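Coffee corner, update 2/11/26

Quick one this month, we're behind on everything. The Nzioka coffee table is back at the Bosville hall, same spot, by the back door. Mugs are on the shelf, please wash yours. The December float came to 25 dollars after milk and sugar, so the jar can go to new filters.

Mwanaisha Laizer has the key to the cupboard and the spare kettle. Oliwia Krajewska is doing the sugar. Both on the sign-up sheet if you need them. We still want 3 more people for the early slot, no experience needed, just be able to get up.

Grounds: keep them! Triltau garden plot takes all we can give. Dry only, no filters, no tea bags (yes, still finding tea bags). 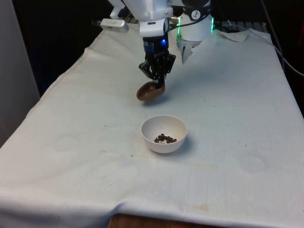 Measuring is where most of the mess comes from, so go slow. One scoop at a time, over a bowl, and tip it low. Brown crumbs in a small white bowl are easy to pour back, the specks that land on the cloth beside it are not. And the white cloth has enough tan and brown stains allready. Cold water first, then soap. If anyone has a darker tablecloth going spare, bring it along.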